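Okay, friends, a little thread on the Pramley splash park, because my inbox is full of questions and I'd rather answer them all in one place! We went this morning with my two and my niece, and we stayed way longer than I planned (we always do).

First thing - park in the Flustmont Street lot, not the one by the tennis courts. It has 64 spaces and it's a much shorter walk with a stroller, a cooler and a kid who has already taken her shoes off.

14 replies 282 likes

The little kids' side has the low sprayers and a soft floor, and my son would happily live there. My daughter is 7 and wants nothing but the big tipping bucket now, over and over, screaming every single time.
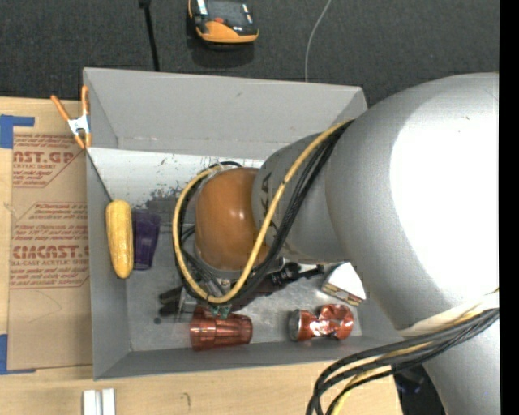
She did take a break for lunch, which I packed, and I'm glad I did. The snack window closes early this summer and all they had left was lemon ice. Very good lemon ice, though! The picnic tables under the maples go fast, so bring a blanket just in case.

If yours get chilly, the Tallik playground is right across the path and the swings there are in the shade until lunchtime. My niece liked the rope bridge even better than the water - go figure.

Somebody asked about the Nouri trail too. It's paved the whole way and fine for scooters, but there's no restroom until the far end, so go before you set out. We're saving that one for November when the leaves are down and you can see the creek.

Print | E-mail this
Last updated: 23 Jul 2020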